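Speaker notes — Restroom supplies: what we buy and what we waste
Afternoon slot, right after coffee

Okay, start slow. Thank Jacqueline Boyer for the intro and say hi to the Stirnon people in the back row. Then straight in.

I order toilet paper, soap and trash liners for a living, and I love it more than I should. My budget line is tiny next to payroll or heating, so people leave it alone for years. When I took over at the Leblanc building, we were paying for 1,114 cases of supplies a year and still getting calls about empty stalls! (Pause. Somebody always laughs, because they've had the same calls.)

Ask for hands: who still has standard small rolls in a busy restroom? Keep your hand up if you've found a half-used one on the floor this month.
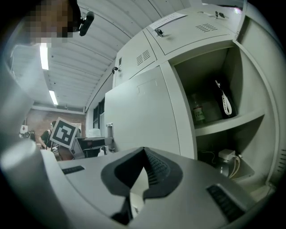
Let's talk jumbo rolls. A jumbo roll is just a lot more paper on one core, so the person doing the rounds changes it less often, and that labor is where your money goes. We put them in the busiest restrooms first and left the quiet ones alone. One of those busy ones is next to a changing area, with a bank of light gray metal lockers like these, and you get a whole shift coming through in ten minutes and then silence until the next one. A place like that eats small rolls. Two jumbos side by side in one dispenser got us through the rush, and we stopped stuffing spares on top of the tank where they fall in.

Check the core size before you order. Please. I once bought 92 rolls that didn't fit the spindle and I had to drive them across town to Josiane Lemaire at Ulby, who had the right dispensers and was very nice about it. She still brings it up.

Soap next — slow down here, I rush this part.

Bulk soap looks cheap on paper. You buy the big jug, you pour, done. But an open reservoir needs to be emptied and cleaned out between fills, and in most buildings it just gets topped up forever. Sealed cartridges cost more per ounce and I still switched. We went with Drestus foam, 1,000 milliliters to a cartridge, and the refill takes seconds. Foam also goes further, since people take one pump and feel like they got plenty.

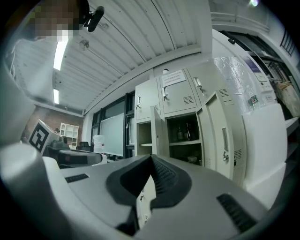 The other thing with cartridges is that they lock you in. The dispenser comes free or nearly free, and then you're buying that one refill for as long as it hangs on the wall. Ask what the refill price does in the second year. Get it in writing. If they won't write it down, go talk to someone else.

Liners, quick. (Skip to the end of this bit if we're running late.) Measure your cans! Most of us buy a size too big and two grades too thick. For paper towel trash you need a thin liner. Save the heavy ones for the break room, where the coffee grounds go.

Last bit, the trial. Pick one restroom, run the new stuff for 8 weeks, and tape a sheet inside the supply closet door so the crew can mark every refill. Over a weekend event, mark it separately or it'll throw you off. Then sit down with the crew and ask what bugs them. Mine hated the key on the first dispenser and they were right, it stuck.

Questions. If someone asks about hand dryers, say that's a whole other talk and send them to Jacqueline. Sample rolls are on the side table, help yourselves, I don't want to carry them home.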